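Staduvden Costume Store: progress report to the Prurkport Fund
February 21, 2020
Prepared by Radu Zamfir

Since my last report the costume store has gone from a heap of boxes to a place where a school drama teacher can walk in, find a Victorian waistcoat in the right size and walk out with it. I'm really pleased with how far we've come, and I want to go through it in the order of the grant agreement so you can check it against your own notes.

Moving in

The move from the old church hall is finished. The new rooms are on the ground floor, so the heavy coats and the hoop skirts no longer have to go up a staircase - everyone who carried them last time will know what that means! The rails are up in the back room and the damp patch by the window has been treated and repainted. We still need blackout blinds. The afternoon sun falls straight on the velvet rail, and we've hung old sheets over it until the blinds arrive.

The catalog

We now have 1000 garments entered in Tridix, each with a number sewn into the lining, a size, a period and a note on condition. The military uniforms took the longest. Half of them had been split up over the years, jacket in one box and trousers in another, and matching the braid was slow work. The hats are only partly entered. I had hoped to have them done by now, but so many needed reshaping on the block first that I moved them to the next period.

Searching by period works well. Searching by color doesn't, as we each had our own idea of what "rust" covers. We've agreed on a shorter list of colors and are going back through the early entries.

Workroom and small items

The workroom is in use for mending and alterations. Hooks, bias tape, collar studs and shoelaces used to live in biscuit tins, and getting them sorted has saved a lot of muttering before dress rehearsals. The steam iron from the old hall gave up in the first week and we replaced it out of the equipment line.

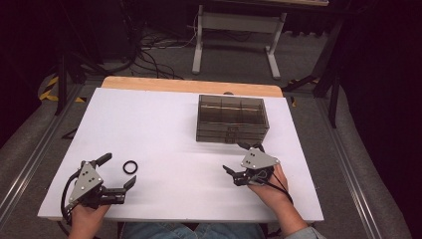
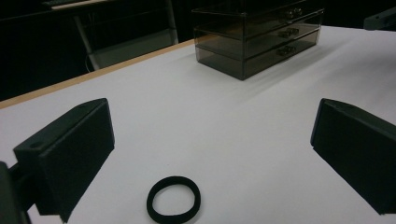

Small things on a white tabletop.

Loans to schools and groups

We have lent to 10 groups so far, and the biggest loan was 30 costumes for Pop, the new musical at the high school. They wanted disco, we had plenty of disco, and I can't tell you how good it was to see those satin flares on a stage again. Everything came back washed except the platform boots, which are with the cobbler for new heels.

Late returns are a nuisance. Two groups kept things well past the agreed date, and one of those loans was already promised to somebody else. I've added a reminder letter that goes out a week ahead.

Spending

We are within budget overall. Shelving came in under the estimate and garment bags went over, mainly because the long gowns need the extra-length kind. With your approval I'd like to move the shelving balance across to cover the bags and the blinds. The receipts are in the folder sent with this report.

Next period

Finish the hats, fit the blinds, clean up the color entries, and hold the first open day in June. You would be very welcome at that. I'd love to show you the uniforms.

Contact: Radu Zamfir, Staduvden Costume Store
© 2020 Staduvden Costume Store
Back to top

2 comments | 10 shares

Related
How to borrow from the store
Caring for velvet and satin
Pop: the costume list
Open day plans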